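Jodance: datos de sutura robótica con cámara de muñeca

README del conjunto de datos y del método de etiquetado
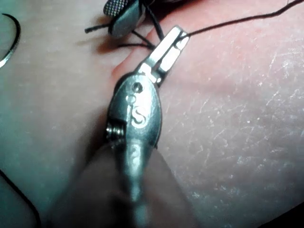 Vista de la cámara de muñeca: portaagujas con el hilo negro entre las mordazas, sobre la superficie de práctica.

Hola. Si has llegado hasta este README seguramente quieres entrenar algo con los datos, así que voy primero con lo práctico y dejo las batallitas para más abajo (que las hay).

Jodance es un conjunto de episodios de sutura sobre una superficie que imita la piel, grabados con un robot teleoperado. Lo montamos en Hirkatix para responder a una pregunta bastante concreta: ¿puede una política aprender cuándo dejar de tirar del hilo usando solo la imagen de la muñeca? Sin sensor de fuerza, sin vista cenital. La respuesta corta es que a ratos sí, y esos ratos nos parecieron lo bastante interesantes como para publicar los datos.

Qué hay dentro

Son 3,000 episodios teleoperados. De ellos, 800 llevan etiquetas de fase revisadas a mano y el resto las lleva propagadas con Bilgin, nuestro etiquetador (más abajo cuento cómo funciona y dónde patina). Cada episodio trae:

- vídeo de la cámara de muñeca
- pose del efector y apertura de la pinza en cada instante
- órdenes del teleoperador, sin suavizar
- etiquetas de fase: acercamiento, agarre, paso, tracción, nudo y suelta
- un campo de notas, casi siempre vacío, pero cuando tiene algo escrito conviene leerlo

Las órdenes van sin suavizar a propósito. En una versión interna las filtrábamos y quedaban preciosas, solo que el filtro se comía justo los tironcitos cortos del final de la tracción, que son la señal que nos interesa. Si tu modelo prefiere trayectorias limpias, fíltralas tú y guarda los originales, por favor.

Por qué solo la muñeca

Desde ahí se ve muy bien lo que ocurre en la punta del instrumento: el hilo entre las mordazas, el pliegue del material, cómo se curva la hebra al salir. A cambio se pierde casi todo lo demás. El propio dedo de la pinza tapa un buen trozo de la parte baja y sale desenfocado por lo cerca que está. Al principio recortábamos esa zona pensando que era información inútil, y los resultados empeoraron. Mi sospecha es que el modelo usa el borde del dedo como referencia para saber cómo está sujeto el instrumento, aunque no lo hemos demostrado y agradecería muchísimo que alguien lo mirase con calma.

El otro dolor de cabeza es el metal. Los brillos en la articulación del portaagujas saltan con cualquier giro pequeño y un codificador visual sin ajustar se distrae con ellos una barbaridad. Nos ayudó aumentar los datos con cambios de brillo locales. Los cambios globales, que fue lo primero que probamos, no hicieron casi nada.

Cómo etiqueta Bilgin

La idea es sencilla. Entrenamos un clasificador de fases con los episodios revisados, lo pasamos por los demás y nos quedamos con sus fronteras solo cuando coinciden con un cambio en la apertura de la pinza o en la velocidad del efector. Si no coinciden, el tramo se marca como "dudoso" y punto. Preferimos eso a inventarnos una frontera. Puedes entrenar ignorando los tramos dudosos (es lo que hace la configuración por defecto) o meterlos con menos peso.

Donde peor va es entre tracción y nudo. El hilo suelto se amontona, las hebras se cruzan y hay momentos en los que ni yo, parando el vídeo y volviendo atrás, sabría decir en qué fase estamos. Si tu trabajo depende de esa frontera, quédate con el subconjunto revisado.

Resultados

La política de referencia se llama Lomard. Es una clonación de comportamiento con bloques de acciones y una cabeza extra que predice si hay que seguir tirando o parar. La parte curiosa está en esa cabeza: con las etiquetas revisadas y nada más, aprende a parar de forma razonable en posturas parecidas a las del entrenamiento y se despista en cuanto el instrumento entra muy inclinado. Al añadir las etiquetas propagadas aguanta bastante mejor las inclinaciones raras, pero se vuelve un poco tímida y para antes de tiempo. Entrenamos con 2 semillas y las dos contaron la misma historia, lo cual es un alivio y también, ya lo sé, muy poca estadística.

El ajuste fino lo hacemos con 1,000 episodios muestreados de forma equilibrada por fase. Con muestreo uniforme el modelo se dedica a acercarse al tejido simulado con muchísima elegancia y luego no sabe qué hacer. Me pasé una tarde entera buscando un error en el código por culpa de esto.

Cosas que deberías saber antes de usarlo

- La superficie tiene arañazos finos en muchas tomas y el modelo puede aprender a orientarse con ellos. La partición de prueba separa por superficie, no mezcles particiones alegremente.
- El hilo es oscuro sobre fondo claro. No tengo ni idea de cómo transfiere a hilos de otro color.
- No hay tejido real ni sangre ni nada que se mueva por su cuenta. Esto es investigación sobre percepción y control, y no sirve para evaluar nada clínico.
- El reloj de la cámara y el del robot tienen un desfase pequeño. El cargador lo corrige; si lees los archivos a pelo, aplica el valor que viene en los metadatos.
- En los episodios de abril cambió el nombre de un campo, "apertura" pasó a ser "apertura_pinza". El cargador acepta los dos.

Pendiente

Me gustaría añadir episodios con fallos grabados adrede: agarres que resbalan, hilo que se escapa, nudos flojos. Ahora mismo hay pocos y llegaron todos por accidente. También quiero probar Bilgin con una segunda vista, a ver si lo de la frontera del nudo mejora o si el problema era mío desde el principio.

Si encuentras etiquetas mal puestas (las hay, seguro), abre una incidencia con el identificador del episodio y el instante. Las correcciones entran en la siguiente versión y las anoto en el registro de cambios.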